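Evaluación de la pinza manual Wurnell para la recogida de demostraciones

9 de diciembre de 2019
Informe elaborado por Natnael Asfaw y Tsegereda Adugna

La pinza Wurnell es un instrumento portátil con cámara incorporada, destinado a registrar demostraciones humanas que después se emplean en el entrenamiento de políticas de manipulación. El área de adquisición de datos de Jorard la tuvo en préstamo durante el mes de noviembre y reunió con ella 446 episodios, de los cuales 239 superaron el control de calidad.

Ergonomía. El peso resulta aceptable en sesiones de hasta 40 minutos. Pasado ese tiempo, los operadores comunicaron fatiga en la muñeca, más acusada en las tareas por encima del hombro.

Óptica. El gran angular conserva el contexto de la sala aun cuando la pinza se halla muy cerca del objeto. La deformación periférica es considerable — el fabricante entrega un archivo de calibración que debe cargarse antes de cada exportación —, y los textos impresos de cuerpo pequeño quedan ilegibles.

Tareas. Se trabajó con mobiliario corriente de oficina y almacén: puertas, tiradores, cerraduras con llave. Los armarios metálicos fueron los más exigentes, por la escasa diferencia de tono entre una puerta y la contigua.

Armarios metálicos grises con llaves en las cerraduras, vistos desde la pinza.

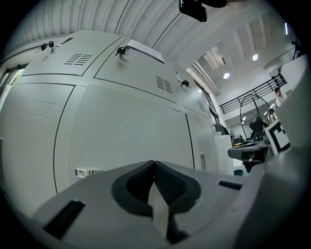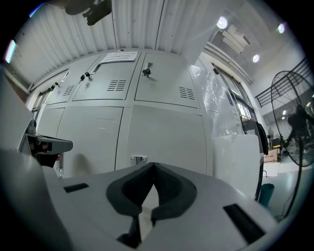 Entre los episodios descartados predominan las pérdidas de seguimiento por giros bruscos. Obadia Rashidi propuso un protocolo de arranque con la pinza inmóvil durante nueve segundos, que redujo las incidencias y que recomendamos adoptar.

El programa de descarga merece una valoración inferior: no admite reanudar transferencias interrumpidas y sus mensajes de error carecen de código. La adquisición de dos unidades queda condicionada a que el proveedor corrija ambos puntos.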